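Category: Community News | Food & Home

Vimmont supper clubs return for a second winter with 82 host tables

09/10/2024

Shares: 838 | Comments: 0

The Vimmont Supper Club is back, and it is bigger than any of us dared hope when we started. From the first week of November, 82 households across the town will open their doors once a month and cook a simple evening meal for neighbours they may never have spoken to before. Last winter we had hoped to fill 100 places. In the end 800 people sat down to eat with us, and many of them have already asked when they can come again!

The idea is an easy one. A host offers a table, a main dish and a start time. Guests sign up through the library or the town website, bring something small to share, and pay nothing. Groups are kept small enough for everyone to join in the same conversation, and each guest is placed at a different table every month, so by the spring a regular will have met a good part of the town.

"I moved here knowing one person, and she was my landlady," said Anneliese Steinbach, who founded the club and still does most of the matching herself, with a large map and a box of coloured pins. "Then I ate lentil soup in a stranger's kitchen in Harms Lane and stayed until nearly midnight. I want everybody in Vimmont to have an evening like that."

New this year is a lunchtime sitting on Sundays for families with young children and for anyone who would sooner not be out after dark. There will also be three tables where the talk is in German, and one, by popular demand, for people who like to eat in silence and play cards afterwards.
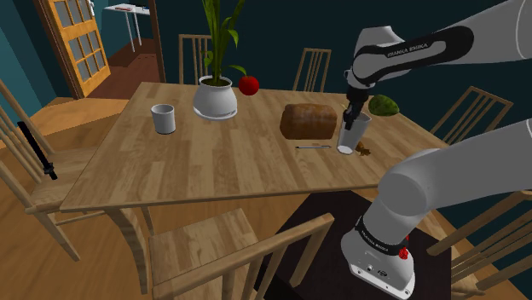 Hosting takes much less than people think. You don't need a dining room, matching chairs or a tablecloth, and last winter one of our liveliest evenings took place around two desks pushed together in a hallway. A plain wooden table with a tall clear glass on it is a perfectly good start, and the rest can be borrowed. The Udirex hardware shop on the market square is lending out folding chairs and spare plates free of charge for the whole season, and the Urex bakery will give every host two loaves on the day of their supper – ask at the counter and give your table number.

Hildegard Hinrichs hosted five suppers last winter and has signed up for six more. "I cook the same potato dish every time," she said. "The guests are new, so they don't know. My husband knows, but he gets the first helping."

Hosts can still join until the end of the month, and guest places for the opening suppers can be booked at the library desk during normal hours. Please mention any allergies when you book, and let us know if you need a table without stairs – we have plenty. The season runs until the last week of February, when all hosts and guests are invited to a shared supper in the town hall.

Filed under: Community, Food, Neighbours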